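4. Preparing and filing a complaint bundle

This section covers complaints about the conduct of a tribunal member or panel chair. It does not cover appeals against a decision. If you want the outcome of a hearing changed, go to section 5 before doing anything else, as the time limit for an appeal is shorter and runs separately.

Judwood Case Desk keeps each complaint as a bundle: one complaint form, a set of exhibits, an index and a covering letter. You can stop and come back at any stage before step 4.6.

4.1 Before you start

You will need:

The hearing reference, printed at the top right of the decision letter.
The name of the member or chair, spelt as it appears in the decision.
A transcript or your own dated note of what was said.
Your user name and the passphrase set up in section 2.

Note: The Sirkdale office does not hold transcripts. Ask the hearing centre for them in writing. Requests made in September tend to take longer because sittings restart that month.

4.2 Opening a new bundle

1. Sign in and choose Bundles, then New.
2. Select Conduct from the list of types. Do not select General. A General bundle cannot be changed to Conduct later and you would have to enter everything again.
3. Type the hearing reference without spaces or slashes.
4. Enter the complainant's name. If you are acting for someone else, tick Representative and enter your own name in the second box.
5. Choose Save. The bundle number appears in the grey strip under the menu. Write it down.

If the message "Reference not found" appears, check for a letter O typed as a zero. References issued by the Stoltcombe hearing centre start with two letters, and the second is often an O.

4.3 Entering the remarks complained of

Each remark is entered on its own line so that the reviewer can deal with it separately.

1. Choose Remarks, then Add line.
2. Enter the page and line number from the transcript. If you are working from a note, enter the time of day as best you can and tick From note.
3. Type the remark word for word. Leave out your opinion of it.
4. In the Context box, say what had been asked or said just before. Two or three sentences are enough.
5. Under Standard, choose the paragraph of the conduct code you rely on. If you are unsure, choose Reviewer to decide.
6. Repeat for each remark, then choose Save.

A worked entry, from the training set:

Line 1. Transcript page 83, line 4. Remark by the chair, Anatole Leclerc, to the witness: "I don't see why you didn't just leave." Context: the witness, Nadège Aubert, had described being locked in the stockroom by her manager. Standard: courtesy to witnesses.

Caution: The Remark box holds 336 characters. Anything past that is dropped when you save and there is no warning. Split a long remark over two lines and put "continued" at the start of the second.

4.4 Adding exhibits

1. Choose Exhibits, then Upload.
2. Select the file. PDF and plain text are accepted. Word files must be saved as PDF first.
3. Give each exhibit a short title, such as "Transcript, morning session". Do not use the words "proof" or "evidence of bias" in a title. The index is copied to the member complained about, and titles should be neutral.
4. Set the confidentiality level. Level 1 is seen by both sides. Level 2 is seen by the reviewer only.
5. Drag the exhibits into date order, oldest first.

Note: Medical letters default to Level 2. If you lower the level, the system asks for the signed consent form. Without it the bundle will be sent back.

Audio recordings cannot be uploaded. Send them on a disc or memory stick to the Tanguy Building with the bundle number written on the outside of the envelope — not on a slip inside, where it may be separated from the recording.

4.5 Checking the index

1. Choose Index, then Build.
2. Compare the page numbers with the exhibits on screen. Blank pages are numbered as well.
3. If a page number is wrong, delete the index and build it again. Do not type over it.
4. Print one copy for your own file.

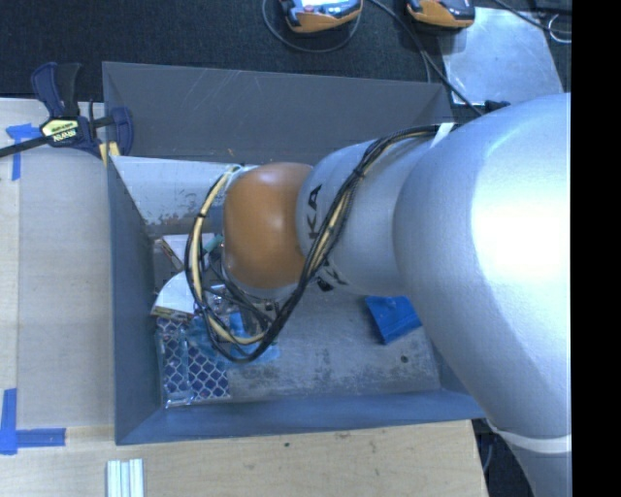
Fig. 13. Robot arm over a grey bin

The index has to be rebuilt every time an exhibit is added, removed or moved. The words "Index out of date" appear in red beside the bundle number until this is done.

4.6 Filing

1. Choose File bundle.
2. Read the declaration. Tick the box only if the complainant has seen the finished form.
3. Enter your passphrase again and choose Confirm.
4. Wait for the receipt page. Do not close the window or press Back.
5. Save the receipt with your printed index.

Caution: A filed bundle is locked. Corrections have to be sent as a supplementary letter quoting the bundle number, and the reviewer may refuse them if they raise a new remark.

4.7 After filing

The bundle moves to Pending. It will show one of these:

Accepted — a reviewer has been named and will write to both sides.
Returned — something is missing. The reason is under Messages, and you have 13 working days to file again under the same number.
Transferred — the matter belongs to another body. The receiving body will contact the complainant directly.

Where the reviewer recommends a hearing before a conduct panel, a new tab called Panel is added to the bundle. Its use is described in section 6. Witnesses who have already given an account should be told at this point that they may be asked to attend, and that they can ask for screens or a separate waiting room by using form W2.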